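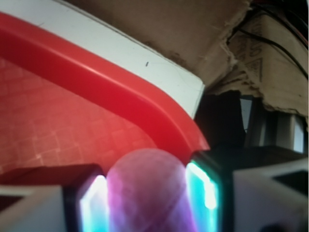

Red plastic container, close up, with the rim at the top.

Which varnish for an outdoor paper sculpture?
posted in Sculpture and Installation, October

Hello all. I am making a hanging work for the courtyard of Tresteo, a small art space in my town. It has 27 folded birds from thick cotton paper, 200 gsm, and they must stay outside under a roof for two months. There is no direct rain but the mornings are very damp. I tested acrylic spray on one bird and the folds became soft after nearly a week. Is there a coating that keeps the paper stiff and does not turn yellow? I would like to keep the matte surface.

papermoth_k
I had the same trouble with a piece for the Sistden open studios. Spray alone is too thin. I brushed shellac first, the bleached kind, two coats on both sides, and let it dry flat before folding. After this comes the matte varnish. The paper gets a little darker, so please try it on a scrap. If your birds are already folded, you can still do it with a soft brush, but go slowly inside the folds, the liquid collects there.

Hitari
just use tyvek, looks like paper and doesn't care about damp

Bíró
Tyvek is a good material but it does not hold a sharp fold like cotton paper, so I would not change now. I agree about the shellac. I also advise you to look at the hanging points. In my work the coating was fine and the paper tore at the thread. I glued a small circle of linen behind each hole and after that I had no more problems.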